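# Relatório do projeto: um braço que pega correntinhas (ou tenta)

Projeto de fim de semestre, feito metade na garagem da minha mãe e metade na oficina compartilhada Florkia, com orientação da professora Kelly Meireles.

## De onde veio a ideia

Eu queria um braço robótico de mesa desde o primeiro ano do curso e sempre esbarrava no preço. Aí em junho apareceu na Florkia um kit usado, um Skarkero com duas juntas travadas e sem nenhum manual, e o pessoal me deixou levar por 700 reais com a condição de eu documentar tudo. Este relatório é parte do pagamento, então!

A tarefa que escolhi foi pegar uma correntinha de contas e levar até uma caixinha. Cubo todo mundo pega (eu também peguei, na primeira semana, e fiquei insuportável em casa). Corrente é outra história: ela muda de forma cada vez que você encosta, enrosca nela mesma e escorrega pelo meio dos dedos. A Kelly avisou que era difícil. Eu ouvi "difícil" e entendi "legal".

## A montagem

Desmontei o braço inteiro na garagem. Uma das juntas travadas só tinha graxa velha endurecida, saiu com paciência e querosene. A outra estava com a engrenagem mastigada, e imprimi uma nova na Florkia. A primeira impressão ficou folgada, a segunda não entrou, a terceira está lá até hoje, fazendo um barulhinho de moedor de café que eu já nem escuto mais.

A placa de controle é uma Arkel, e foi aqui que perdi mais tempo. Os conectores do Skarkero não batem com os dela, então refiz o chicote todo. Liguei dois fios trocados, o punho girou para o lado errado e bateu na morsa. Não quebrou nada, mas a partir desse dia tem um botão de emergência do tamanho de um pires parafusado na bancada.

Para os dedos da garra, testei três superfícies:

- plástico liso, direto da impressora: a corrente escapava quase sempre;
- fita de espuma: segurava bem, mas as contas grudavam e não soltavam na caixinha;
- borracha fina de câmara de bicicleta: foi a que ficou.

## O simulador

Depois da pancada na morsa, a Kelly sugeriu (com muita educação) que eu testasse os movimentos no computador antes de ligar o motor. Uso o Erraji, que roda no meu notebook se eu fechar o navegador e não respirar muito perto da ventoinha.

Modelar a corrente foi a parte mais chata do projeto inteiro. Comecei com uma corda contínua, que ficava bonita e se comportava como espaguete cozido. Troquei por contas separadas, ligadas por juntinhas soltas, e aí ela começou a cair e a amontoar de um jeito parecido com a de verdade. O preço é que a simulação ficou lenta: um teste que durava segundos passou a render tempo de ir fazer um café e voltar.
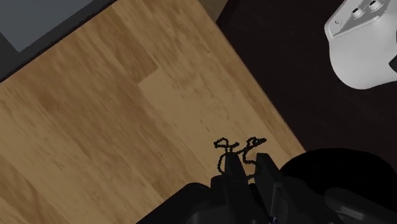

O ponto em que mais mexi foi a altura de aproximação. No começo eu mandava a garra descer no centro do monte, com os dedos bem abertos, e ela só empurrava a corrente pela mesa. Passei a descer com uma abertura menor, mirando um trecho em que os fios ficassem mais juntos. O caso que eu mais uso para explicar isso é esse do render, com a corrente preta toda embolada perto da borda direita da mesa e os fios passando entre os dois dedos. Daí fechar a garra parece óbvio, mas as alcinhas que sobram de cada lado complicam a conta: se o programa decide pelo contorno do monte inteiro, o alvo vai parar numa alça vazia. Por isso troquei o contorno por um mapa de densidade bem simples, que procura onde tem mais conta junta.

## Resultados

Fiz uma rodada final no simulador e outra no braço real, com a mesma quantidade de tentativas em cada uma: 53. No Erraji, a correntinha chegou à caixinha em 47. No braço de verdade, em 12. Sim, eu sei. Doeu escrever.

Boa parte da diferença vem do atrito, que eu chutei no modelo e depois não medi direito, e da folga daquela engrenagem impressa, que desloca a ponta da garra justamente na descida. Também reparei que o braço real ia melhor com a corrente esticada e pior com ela enrolada, só que não anotei a forma inicial em todas as tentativas, então não dá para pôr isso numa tabela. Erro meu, e a Kelly já me deu a bronca.

## O que fica para o próximo semestre

Quero trocar a engrenagem por uma de metal, medir o atrito da borracha com um plano inclinado (dá para fazer com uma régua e uma tábua!) e anotar a posição inicial da corrente sempre. Se sobrar tempo, quero tentar duas correntes misturadas.

Os arquivos de impressão dos dedos e o esquema do chicote estão na pasta do projeto, no computador da Florkia. Quem for usar, confira o fio do punho antes de ligar.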